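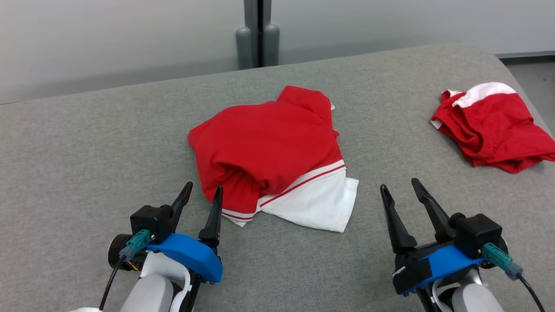 # About Grekomo

Grekomo builds and tests two-armed robot stations for handling soft goods: garments, towels, linens and other items that change shape when they are picked up. The company was started by Harpreet Grewal, who had spent 15 years maintaining finishing lines in commercial laundries. We design grippers and control software, and we run a demonstration room that is open to visitors.

## What we work on

Rigid parts can be located from a drawing. A shirt dropped on a table can't. Each time it lands, the collar, hem and sleeves end up somewhere else, and some of them are hidden under other layers. Most of our effort goes into the first stage of the job: finding an edge or a corner that can be held, lifting it, and getting the garment into a known state before any folding begins.

Our standard station has two arms, each with a two-finger gripper. The fingers are black and tapered, so that they can get under a hem without pushing the rest of the pile across the table. The work surface is upholstered in gray fabric. Bare metal let thin cotton slide, and it gave the fingers nothing to press into when they closed close to the table.

Current projects:

- **Predel** – grasp selection for crumpled garments. The software ranks candidate points on the visible cloth and assigns one to each arm.
- **Bedusari** – a library of recorded handling trials, now at 661 garments, used to check every software release before it reaches a station.

## Open days

We hold an open day on the first Thursday of April and December. The next one is 2 December 2021. A visit lasts 2 hours and is limited to 15 people, so that everyone can stand near the station and hear the operator.

The demonstration uses ordinary clothing, mostly sportswear. Items are dropped on the table in a heap and left as they land. A red and white shirt is a useful first item: the striped trim along the hem gives visitors a line to follow through the folds, and it makes it easier to discuss which edge belongs to which layer. Red shorts with a white waistband are a different problem. The gathered elastic is thick and springs back when released, and a grip that holds a single layer of cotton may not hold it.

The operator runs the sequence at reduced speed and stops between steps to take questions. Failed grasps are left in. Visitors may then put a garment of their own on the table, provided it has no pins, loose buttons or wet patches.

After the demonstration there is a short session on finger wear, cable routing and cycle times – bring figures from your own line if you want to compare them.

## People and partners

We are a staff of 7. Harpreet Grewal leads the engineering work and hosts most visits. Arm maintenance and spare parts are handled by Sawatzky, whose technician attends each open day and can answer questions on service intervals.

## Visiting

Places are booked by e-mail through the contact page. Please give your name, your company or school, and the type of textile you handle. School groups need one adult present throughout. Long hair should be tied back, and bags stay in the lobby. The demonstration room is on the ground floor and has step-free access from the parking lot.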